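Hanging baskets and a trash bin at a craft table: what goes where?

Posted in Home & Workshop > Storage and Sorting

I have a work table with walls on three sides and a metal rail running across the back. It was supposed to be where I fix things and wrap things. It has become where I put things down. Bottles, packaging, pens, whatever came in with the mail. Every evening at 9 I sweep the lot into one bag and feel like a criminal.

So I've bought baskets. One is white metal and shallow and the other is black wire and deeper. I also have a tall narrow trash bin that fits under the rail with a little room to spare. What I can't work out is the arrangement. Do recyclables get a basket or a bin of their own? Do the baskets hang or sit? My partner says the correct number of baskets is zero and the correct answer is to carry things to the kitchen like an adult. Please assume I am not going to do that.

The rail will take hooks. The back wall is 100 cm across, if it matters. I would rather not drill anything, having seen what I do with a drill.

Yutong Guo
Helpful: 85

Hang the shallow one at the back and put the trash bin right under it. People worry about this because things might fall out of the basket into the bin. In my experience the things that fall out of a shallow basket are pens that stopped working some time ago, so I regard it as a service.

Use hooks over the rail, and use more than two. With two, the basket tips forward the first time you drop something heavy in the front, and then you're picking pens out of coffee grounds. Four is plenty. Keep that one for the small stuff you reach for all the time and don't let it become the recycling. A shallow basket full of bottles is a display.

The black wire one goes on the side, at whichever hand is free when you're sorting. No drilling: zip ties through the grid and around the rail, pulled tight, ends snipped. Snip them flush or you'll have scratched wrists by August. Flat things do well in a deep wire basket if you stand them along the end. Cardboard, envelopes, the manual you're never going to read.

Recyclables don't get a home on the table at all. Let them collect in the middle while you work and clear them in one go before you leave. If you give them a permanent spot they'll move in, and they have relatives.

Line the trash bin. Fold the liner a good way over the rim, more than looks necessary, or it slides down inside with the first heavy item. I used the Sendo ones for a while, and they were 10 to a roll and tore if you looked at them. Any thin see-through liner is fine as long as it's wider than the bin. See-through is handy for spotting the can you threw in by mistake.

Last thing, cover the table with something you can wipe. I've got a leafy print on mine and it hides glue very nicely.

Sundura
Helpful: 10

Just get a bigger bin

Arumugam
Helpful: 80

Mostly agree with the long answer, except for leaving the recycling in the middle. That works if you're the kind of person who clears up before leaving, and the poster has described in some detail the kind of person they are. I'd put a box on the floor. Ugly, yes. But you can kick it, and it goes out to the curb as it is.

Also check your town's rules before you build a system around them. I spent a whole weekend sorting lids from bottles, and our hauler wants the lids left on. My labels were laminated and everything.

On hanging versus sitting: hang. A basket that sits on the table gets a second layer on top of it, then a third, and after that it's archaeology. And measure from the bottom of the basket to the top of the bin before you commit, with your hand in between holding something awkward. You want to be able to drop a crumpled bag in there without aiming.

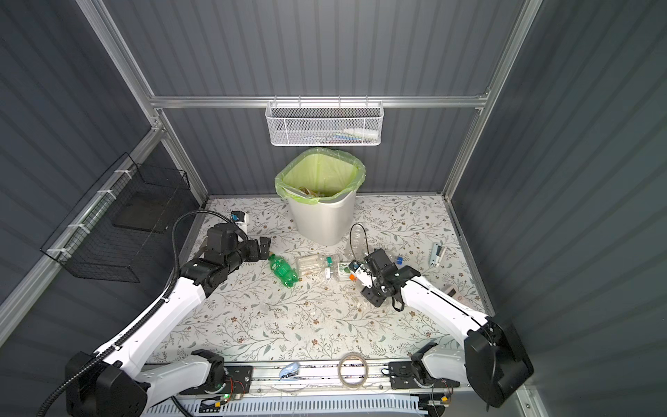
Trultari wrote back that the gap under the basket was fine on paper and too small in practice for anyone with large hands, and asked whether the bin could come forward a few inches without getting kicked. Sundura thought it could, provided nobody owned a dog.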